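Tivine cell, progress for December

We're glad to say the two-arm cell at Vevilbridge had a good, steady month. The right hand was losing its grip on soft items, so we re-tensioned the fingers, reset the wrist zero and ran 147 simulated grasps before going back to the real arms. We now grease the joints every 800 cycles, down from 1,000, and it has been a much happier machine for it!
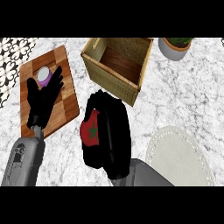
Do we need more money for spare fingers? Only for one set, and it can wait until spring.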